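Galance notebook - bimanual bench, wrist view and pad signals
Feb 8, 2019
3 comments · 0 shares 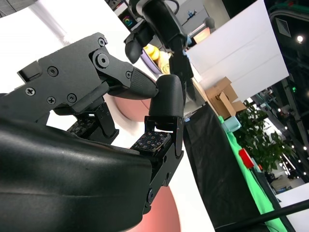 Setup

Two arms, both grippers over the table, wrist camera on the near one. Fingertips almost closed. The dotted pads sit further back between the fingers, one on the base of the upright finger and one partly hidden under the upper finger plates. Table left dressed: bowl of yellow fruit, black cloth, green cloth next to it, cardboard boxes at the back under the white board.

Question for this run: can contact onset be called from the pads alone, or does the wrist view add anything once the fingers are this close? Kiani (the onset detector) has so far only been tuned on single-arm data from Flustumside.

Method

Pads zeroed with the fingers open, then again after the arm had settled. Detector takes the mean dot displacement per pad and fires when it stays over threshold for 30 consecutive samples. Vision branch unchanged from the July version. Same threshold on both pads, which I now think is wrong.

1,668 closures logged over both arms. Dropped every closure where the second arm was moving at the same time, leaving 1,131. Held back 480 of those for testing and did not look at them until the threshold was fixed.

Result

Pads alone are good on rigid objects and poor on cloth. On cloth the displacement creeps up slowly and the detector fires late or not at all. Adding the wrist view helps a little with the cloth and makes the rigid cases slightly worse - the vision branch calls contact when the fingertips touch each other, and there is nothing in the training set to teach it otherwise.

Washed-out background at upper left of the wrist view is a nuisance. Exposure is set by the whole picture, so the black fingers lose detail whenever a lot of white comes in. Tried masking the upper third before the exposure step. Better on the finger edges, no change in onset error.

The partly hidden pad is not usable from the camera in this pose. Its own signal is fine. Anything in the Tititz scripts that expects to see both pads in full needs a flag.

Problems

Zero drift on one pad after a long hold. Second zeroing removes most of it. Have not checked whether the drift follows the pad or the mount; swap them and repeat.

Log timestamps for the two arms disagree after a restart. Fixed by hand this time.

To do

- separate thresholds per pad
- record empty closures, fingertip to fingertip, both arms
- slow closures on the black cloth only
- rerun the test set with the vision branch off below a set finger gap

Last updated: Feb 8

Related entries
Kiani: threshold sweep, single arm
Pad zeroing and long holds
Tititz scripts: pad visibility flag
Flustumside data, notes on import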